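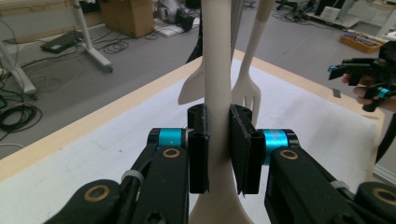
Speaker notes, talk on teaching by hand and by remote control
Preltport, Jul 11, 2020

Slide 1. Good morning. Wait until the door is closed. Say the title slowly, I always say it too fast.

My talk is about the person who shows the robot what to do. Most talks speak about the model and give the person one line, something like "demonstrations were collected." I would like to stay with this one line for the whole time I have.

Slide 2. Two ways of showing. In the first way you sit at a desk and drive the arm with a controller. We did this at Merkivora for a long time. In the second way you take the gripper in your own hand and do the task at the table, and the robot learns later from the recording.

Say clearly that I don't think one of them is always better. With remote control you know that the arm can reach the place, because it was the arm that went there. With the hand tool you can move in a way that the arm can't repeat. Your elbow is very generous and you don't notice it.

Slide 3. Why kitchen utensils. They hang on a rack, the handles are long and smooth, and they are close to each other. When you want the spoon, the fork is the neighbor. A person pushes the neighbor away with one finger and doesn't think. With two flat fingers you have to decide: come from the front, come from the side, or turn the wrist a little before closing.

(Pause here. Ask who has tried to hang a spatula back on a hook with kitchen tongs. Usually people smile.)

Slide 4. What we asked from the demonstrators. Read these from the slide, not from memory.

Close on the handle, never on the head.
Stop for one moment after closing, before lifting.
If you drop it, keep recording and pick it up again.
Don't help with the other hand unless it also holds a gripper.

The third rule was unpopular. People are ashamed of a drop and they want to start again. But in the Derkach set we had 89 demonstrations of taking one tool from the rack, and only three had a drop with a recovery. The trained policy was fine until the first slip, and then it stood above the table and did nothing. I should show the short clip now. If the sound plays, mute it.

Slide 5. The table. We put a white cover on it and the utensils are beige, so the contrast is low. Somebody will ask about this. Answer: real kitchens have also pale things on pale surfaces, and I prefer to meet this problem early. A slotted spoon lying flat is harder than a hanging one – the handle is near the surface and the fingers must come down almost to the cloth. When the demonstrator is careful, he approaches slowly, and the robot learns to be slow also in the places where it isn't necessary.
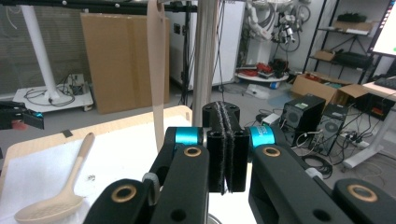
Slow is not your problem, wrote one reader of my draft under this slide, your problem is that each person is slow in a different place. Ruseck added in the same file that the pauses should be marked by the demonstrator and not guessed afterward from the speed.

I accept both. Put it in the talk as it is written, and then say what we changed: the demonstrator now says "closed" and "free" aloud, and we align the recording with these words. It costs nothing. Two people found it silly in the first hour and then forgot they were doing it.

Slide 6. Two hands. With two grippers one person can hold while the other hand takes, for example pass a spoon from left to right. By remote control this was very tiring for us, and after six passes the quality went down. With hand tools the passing is natural, but the two grippers come very close and each one hides the object from the other one's camera. I don't have a solution. Say so and go on.

Slide 7. Fatigue. Skip if late. The main point: we change the demonstrator before he asks for it. The late recordings have shorter pauses after closing and more crooked grips, and you can see this in the curves without knowing who was working.

Slide 8. Open questions.

How much of a personal style should we keep? Can we mix remote and hand demonstrations in one training, and in which order? We tried it in both orders and the results were not clear enough to put on a slide. If somebody presses, offer to send the plots after lunch.

Leave slide 8 on the screen during the discussion. Repeat each question into the microphone before answering, the back rows didn't hear them last time. Return the clicker to the front desk.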